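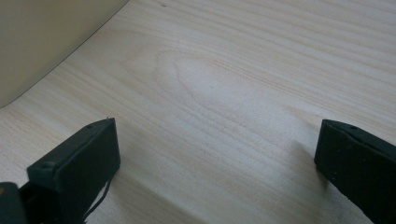
Demostrar una tarea a mano: conversación con el equipo de manipulación de Plomel

Plomel lleva dos años enseñando tareas de montaje a brazos comerciales a partir de demostraciones humanas. El proyecto en curso, Layug, combina dos procedimientos: una pinza de mano con cámara, que el operario mueve por la mesa sin robot alguno, y la teleoperación del brazo desde un puesto contiguo. Hablamos con la responsable técnica del proyecto, que prefiere que las respuestas se atribuyan al equipo.

La primera pregunta es por qué mantener los dos métodos. «Porque no fallan igual», responde. «Con la pinza de mano el operario trabaja casi a su velocidad natural, pero puede adoptar posturas que el brazo luego no alcanza. Con teleoperación todo lo que se graba es ejecutable, y a cambio cada ciclo dura más y las trayectorias salen con paradas.»

El conjunto de partida para la tarea de recogida y colocación consta de 332 demostraciones. De ellas se descartaron 21 tras la revisión, la mayoría por pérdida de seguimiento de la pose. «Cuando la cámara ve poco más que una superficie lisa, el estimador tiene pocos puntos a los que agarrarse. Una veta marcada ayuda algo. Un tablero blanco es lo peor que se le puede dar.»

El equipo no corrige a mano las trayectorias defectuosas. Si el error de pose supera el umbral durante más de unos pocos fotogramas, se elimina la demostración completa. «Al principio interpolábamos los huecos. La política aprendía los huecos interpolados.»

Sobre los dedos de la pinza, la regla es que la geometría sea la misma en la herramienta de mano y en el robot. Una diferencia de 2 milímetros en la apertura bastó, según cuenta, para que el brazo cerrase antes de tiempo en las piezas estrechas. Desde entonces se calibra la apertura al empezar y al terminar cada sesión – también cuando la sesión es corta.

¿Y el operario? En Plomel la preparación dura aproximadamente 60 minutos y se dedica sobre todo a quitar hábitos. «La gente recoloca el objeto con un toque lateral antes de cogerlo. Lo hace sin darse cuenta. Si quieres que el robot también lo haga, perfecto, pero entonces tiene que aparecer en todas las demostraciones. Lo que estropea el conjunto es que aparezca en una parte.»

La teleoperación se reserva para las fases con contacto, como la inserción de conectores. El puesto utiliza el software Flerwood, con un retardo que el equipo considera aceptable para movimientos lentos. No hay realimentación de fuerza. «Se echa en falta. El operario compensa mirando la deformación de la pieza, y esa información la cámara de muñeca no siempre la recoge.»

La validación se hace en una célula de Turnport, con otra iluminación y otra altura de mesa. El cambio de altura dio más problemas que el de luz: la política había asociado el descenso final al tamaño aparente de la superficie. La solución fue grabar a varias alturas y desordenar el orden de las sesiones.

Preguntada por el número de demostraciones que necesita una tarea nueva, evita dar una cifra general. «Depende de cuánto varíe la posición inicial. Preferimos grabar una tanda corta, entrenar, ver dónde falla y volver a grabar ahí.»

La próxima tanda está prevista para febrero e incluirá piezas flexibles. El protocolo de grabación será el mismo, salvo el criterio de cierre de la pinza, que sigue en discusión.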